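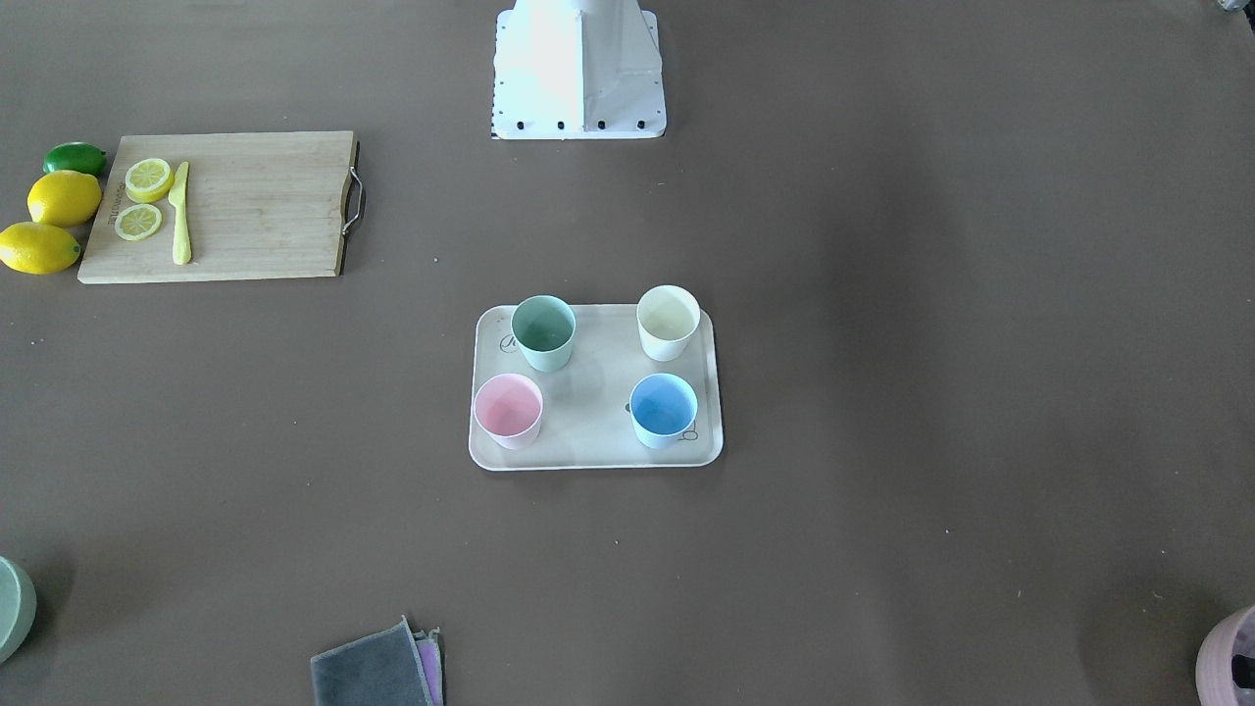
Yevdokiia Yatsenko
Fiction contributor
2018-10-16

The Lemonade Line

Palamarchuk wanted the budget on one page. I told him the lemons alone needed half a page and he laughed, and then he saw I had brought the half page with me.

I should say I was not hired to buy a robot. I was hired to order napkins and argue with the linen service, which I'm good at, and I'd been doing it at Sirach for years (long enough to have my own chair, with my own cushion, that people knew to stay out of). Then in April the board got excited about a drinks counter that would run itself through the slow afternoons, and somebody said, well, who does the ordering? And everybody looked at my cushion.

So there I was with a quote from Lemetti for one Cliltus, two arms, white, delivery in six weeks. I read it on the bus. I read it again in the bath! The big number at the bottom didn't scare me, funnily enough. Big numbers have a kind of manners. You know where you are with them. What kept me up was a line near the end that said "customer to provide work surface and consumables," with a blank next to it.

"What goes in the blank?" I asked the man at Lemetti.

"Whatever it's going to be working with," he said.

"And how much is that usually?"

"Depends what it's going to be working with," he said, very kindly, and I wrote down his name so I could be annoyed at him properly later.

They had a Cliltus set up in their back room for customers to try, and they let me come in for a day and lay out a table the way I pictured our counter. I packed two shopping bags. The bamboo board with the metal handle. Lemons, and a lime in case anyone got ambitious. The yellow knife. The tray out of our own break room, scuffs and all, and the pastel cups, which I had bought for $63 on my own card and hadn't told Palamarchuk about yet. I stood the cups on the tray – green and cream, then pink and blue – and moved them, and moved them back. I folded a gray towel and put it down at the near side, and then I just stood there like somebody waiting for company.

My mother was like this before a party. She'd have the good plates out by noon and then walk around the table with her hands behind her back, looking for whatever she'd forgotten to spend money on.

"It's a nice table," said the man from Lemetti.

"Where does the ice go?" I said.

He looked at the table. I looked at the table. There was all that bare brown on the right, and I'd been thinking of it as elbow room.

"Where do the peels go?" I said. "Who wipes it down? What if a cup tips, do we lose the cup or the afternoon?"

"Those are good questions," he said, and got himself a chair.

We were at it until the lights in the parking lot came on. By then I had a proper list: spare cups, a second tray, mats, a bin with a lid, towels on the weekly linen order (I knew exactly which number to call and exactly how to be rude to them), and fruit, fruit, fruit. The blank came to $372 a month. I checked it three times, once out loud.

Then I went back to Palamarchuk with my page and my half page. He wears his glasses on his forehead and reads without them, so it takes a while. He got through the robot part in no time. He said yes to the 50 percent deposit without even sitting down. Then he got to the towels.

"We have towels," he said.

"We have towels for people," I said.

"What's this one? Sixty-three dollars. Cups."

"Those are already bought."

"They're already bought."

"They're really nice cups," I said. "You should see them on the tray."

He pulled the glasses down at last and looked at me through them, and I thought, here goes my cushion. But he only asked what colors, and I told him, and he asked whether the pink was a loud pink. I said no, a soft one. He thought about that longer than he'd thought about the deposit.

"Put in for a pitcher," he said, and wrote it on my half page himself, under the lemons. He left the price blank, and I took it back to my desk to start calling.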